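Talk notes – outdoor low voltage cabinets: what the datasheet leaves out
Ornton, 4 Jan 2020. Slides are with the organizer.

Start without the title slide. Ask who has opened a street cabinet in winter and found water in the bottom. Wait for hands. Then ask who had a sealed-rated box when it happened. 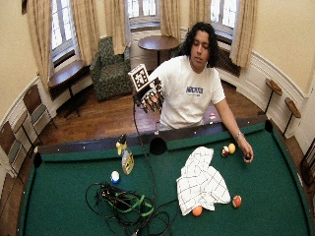

**Anežka Sokol**
Distribution engineer, Prudik

Say early on that I buy these things, I don't sell them. Papadakis and Bakmont both make decent cabinets and both have brochures I don't believe.

**Ratings**

- An ingress rating is a test on a new box with the door shut. Ours get opened by people wearing gloves, in the rain, and the gasket gets pinched by the second year.
- Ask the room what "suitable for coastal use" means. Let them try. I have asked two suppliers in writing and got two answers.
- Salt spray hours: 1000 on the Bakmont sheet. Fine – on a flat panel, with no cut edges and no gland holes. Ask for the result on a drilled plate.

**Condensation**

- We checked 219 cabinets. 52 had standing water or rust on the gland plate.
- Don't let anyone turn this into a failure rate. We picked the sites people had complained about. Say so before Prodromos Zervas does, he will be in the front row.
- Heaters: I'm not convinced. Half the thermostats we looked at were set by guesswork. A vent at the top and a vent at the bottom did more for us, if the bottom one isn't buried.
- Partly buried bases. Draw the soil line on the board. Then draw where it is after the landscapers have been.

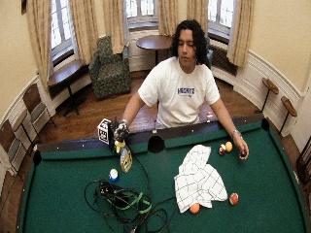
## Heat and the "2000 A" label

- The label gives the busbar rating. It says little about what the box can carry with fuse switches packed side by side and the sun on the door.
- Ask for the temperature rise report. Ask which layout was tested. If the answer is "a similar one," keep asking.
- Dark green paint: planners like it, the gear inside doesn't. Short pause here, people usually want to argue.

## What I'd ask a supplier for

- Drilled-plate corrosion result
- Gasket part number and price – some will only sell you a door
- Temperature rise report for the layout on the quote
- Drawing with the ground line marked on it

If time is short, drop the paint point and go straight to questions. Someone will ask about plastic cabinets. I have no numbers on those, and the ones I've been shown came from the people making them.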